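Questions from the floor: the delivery robots at Oltness
Last updated August 28, 2023

Many of you have stopped me in the hallway to ask about the two-armed robots coming to our guest floors, and I've loved every one of those conversations (even the grumpy ones!). I've gathered the answers so that the night crew gets them too.

Will I lose my job or my hours?
No. Posts and contracted hours stay as they are through January, and any change after that has to be talked over with you first. What does change is the walking – the runner shifts made 1145 small-item trips last quarter, and those are the trips the robots will take over.
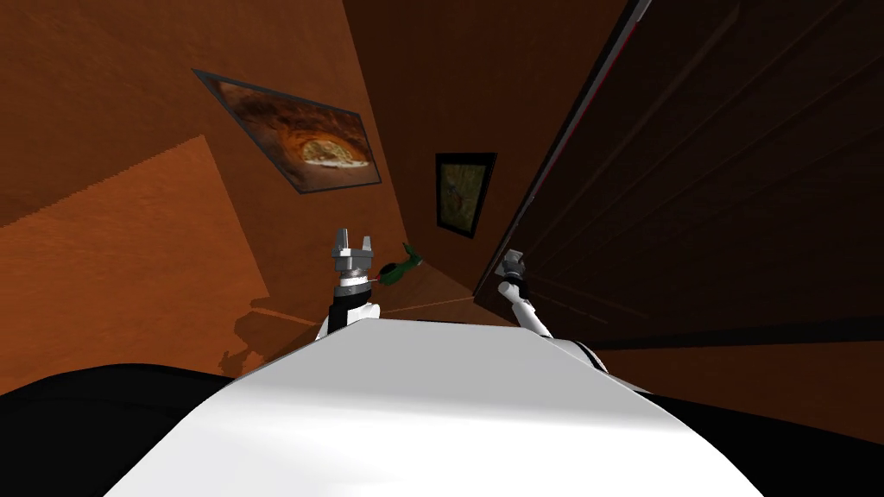 Housekeeping, repairs and anything involving a conversation with a guest remain with people, and Ayane Nishimura is redrawing the runner shifts with the runners themselves.

Why all this fuss about doors?
Doors are where a delivery gets stuck. Our partners at Bisht have been practicing the whole errand in simulation, with one hand carrying the item and the other working the door, and they have run it 2000 times so far. Knobs and levers need different grips, so please tell us if a handle on your floor is stiff or has been swapped.

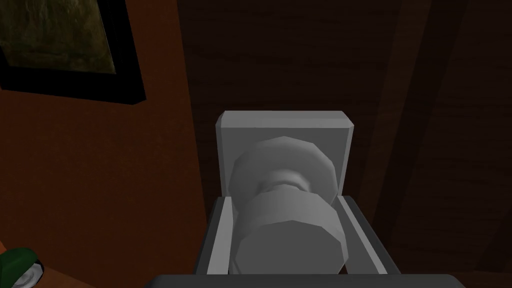

Staff FAQ, Issue 5

Who do I call when one is blocking the hallway?
Call the desk and ask for Knut Grube or whoever is covering for him. Please don't push the robot or pull on its arms, even gently, and do let guests know that help is coming.

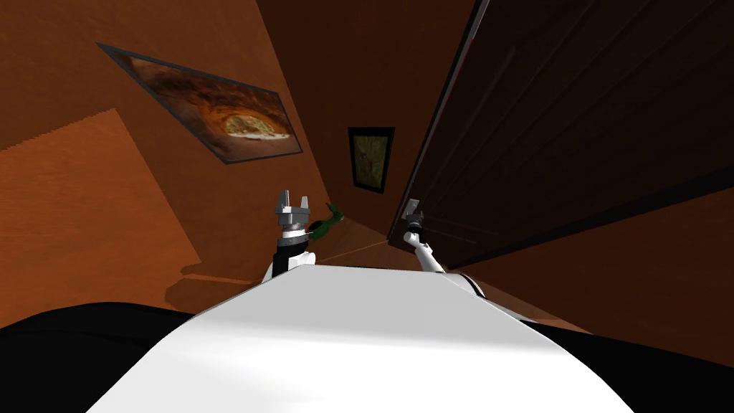 Simulated hallway: right gripper at the door, small green item at the left.

Do I have to take the training?
Everyone who works on the guest floors does, and it's paid time. Melina Lazaridis teaches it in small groups, and she is very patient with people who (like me) need things shown twice.

What will my shift look like afterward?
Runners will spend more of the shift loading items, checking orders and helping guests in person.

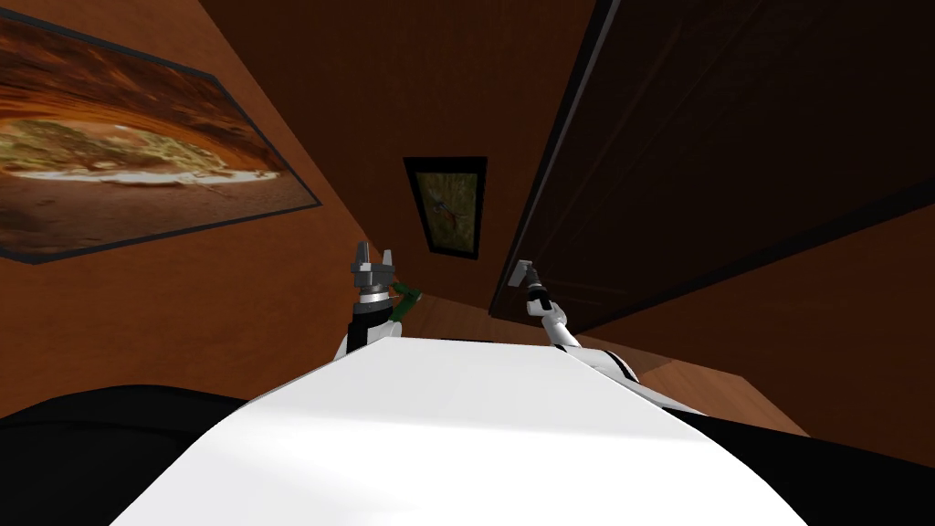 Loading is the part most of you will do by hand, and it takes a little getting used to. Items go to one gripper only, so that the other is left free for doors, just as in the simulated runs, where the left one has the slim green item and the right one holds nothing. If an order is too bulky for one hand, send a person – there's no shame in it, and we won't mark it down as a failed trip.

Where do I send a question that isn't answered here?
Extension 478, or a note in the box by the staff lockers. Unsigned notes are fine, and I read them all.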